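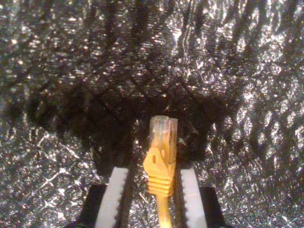

Barkora replied that the old computer must stay connected until the new one has opened at least a few of the copied files, and most of the other replies agree with this.

Question
I am moving my documents from an old Windows computer to a new one. I use Vimow to copy over the home network. It copied 111 folders and then stopped at a folder named "Mạc". The message says only "path not found". I tried 2 times, same result. Both computers are in the same room. What should I check?
Asked 4 November 2024

Answer 1
The letter ạ can be written in two ways inside the computer – as one sign, or as a plain a with a dot added after. They look the same on the screen, but the program may search for the wrong one. Rename the folder to "Mac" on the old computer, close Vimow fully and start the copy again. I had the same trouble in September with my music and it took me 3 evenings to understand it. After the copy you can give the folder its right name back.

Answer 2
just use a usb disk

Answer 3
Please look also at the length of the path. If the folder is inside many other folders, move it to the top of the drive first. For me the copy needed around 20 minutes after that. I would not delete anything from the old computer this week.

Comment from Prernden
Renaming helped me too, but I had to restart both computers.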